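Review: Clonetti worktop sealer, one-litre tin

Apr 24, 2022 | 3 comments | 45 shares

The Garnoslow Housing Advice Service has assessed the Clonetti sealer for use on stone worktops in its managed flats. The product was applied in March, in two coats, with a lint-free cloth. Coverage was even and the smell faded overnight.
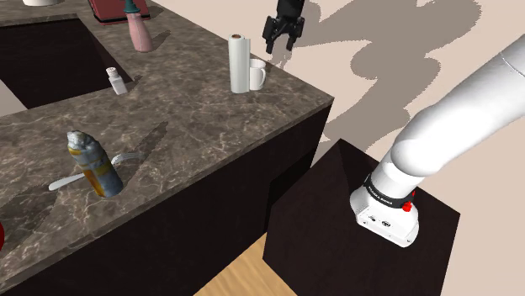 Performance in daily use

Oil and coffee were left on the sealed stone for an hour and wiped away cleanly. Lemon juice left a faint dull ring — the maker's leaflet does warn of this. Tenants should continue to use a chopping board and a mild soap. Powder cleaners shorten the life of the coating.

The tin is harder to recommend. Its lid bends on first opening and does not close well afterwards. Leftover sealer should be moved to a glass jar and labelled.

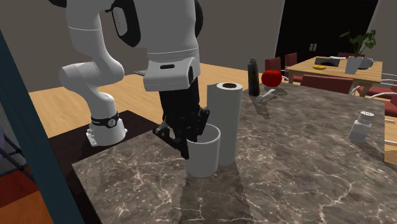

Rajeshwari Shenoy writes that two coats were too few beside her hob, and that a third, applied the next day, cured the problem. Anas Saab asks whether the sealer suits slate. The service has not tested it on slate.

Share this review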